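Science for Kids > Plants and Trees > Ages 8 to 11

How to Read a Piece of Wood

Wood was once part of a living tree. A tree takes in water through its roots and light through its leaves, and it uses them to grow. As it grows, it leaves marks inside itself. You can find many of those marks on a table, a door or a baseball bat.

Rings

A tree trunk gets wider every year. The new wood grows in a thin layer just under the bark. In spring, the tree grows fast and the new wood is usually pale. In late summer it slows down, and the wood is darker and harder. One pale band and one dark band together make one year. If you look at a stump, the bands are circles, and we call them growth rings.

A wide ring often means a good year with plenty of rain. A narrow ring can mean a dry year, or a year when insects ate the leaves.

The oldest tree in Pastcombe was a white oak that came down in a storm one June. People from the town museum sanded the stump smooth and found 442 rings. It was a small tree before there was any town there.

Grain

A sawmill cuts a trunk the long way to make boards. When that happens, the rings no longer look like circles. They look like stripes that run along the board. The stripes are part of what we call the grain.

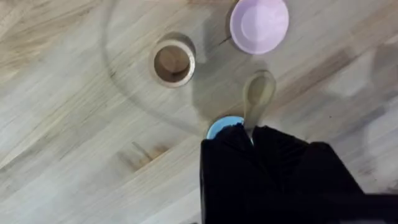
Ivana Henríquez wrote to ask why the stripes on her desk are straight in one place and shaped like tall arches in another. The answer is in the cut. If the saw goes straight through the middle of the trunk, the stripes come out straight. If it cuts closer to the outside, it slices across the curve of the rings and makes arches.

Grain matters to people who build things. Wood splits easily along the grain and is much harder to break across it. That is why the grain on a baseball bat runs from the handle to the tip.

Knots

A knot is the place where a branch joined the trunk. The branch starts out small. Each year the trunk gets thicker and wraps more wood around the bottom of the branch. When the tree is cut into boards, the saw goes through the branch too, and it leaves a dark round or oval spot. The grain bends around the knot the way water in a creek bends around a rock.
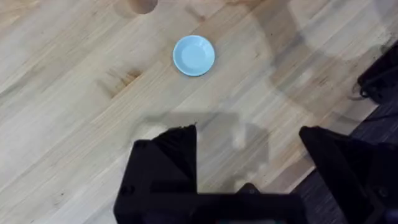

Why are knots harder than the wood around them? The wood in a branch is packed tightly, and it often holds a lot of sap, which dries hard.

If the branch died before the trunk grew around it, the knot may be loose. Sometimes it falls out and leaves a hole in the board.

Hardwood and Softwood

These names can be confusing. Hardwood comes from trees with wide leaves, such as oak, maple and birch. Softwood mostly comes from trees with needles and cones, such as pine and spruce. Balsa is a hardwood, but it is so soft that you can dent it with your thumbnail. Yew is a softwood, and it is tough.

Joining Boards

Most trees are not wide enough to make a big tabletop from one piece. Wide boards also tend to bend as they dry. Builders cut long, narrow strips and glue them side by side. A surface made this way is often called butcher block. 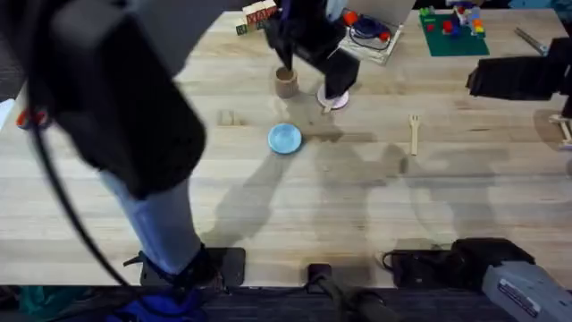

A tabletop of long butcher-block planks.

Try It

You need a pencil with a crayon-sized tip, thin paper and a board that has not been painted. Lay the paper on the board. Rub the side of the pencil over it for 2 minutes, pressing lightly. Stripes may show up on the paper. Try 5 different boards and write the name of the wood next to each rubbing if you know it.

Words to Know

Grain: the lines and direction of the fibers in wood
Knot: the place where a branch grew
Sap: the liquid that moves through a tree

Written by Huguette Robichaud

More in Plants and Trees
Why Leaves Change Color
10 Seeds That Travel
What Lives Under Bark?
How Paper Is Made

Contact Us | Copyright Stotero Kids | Back to top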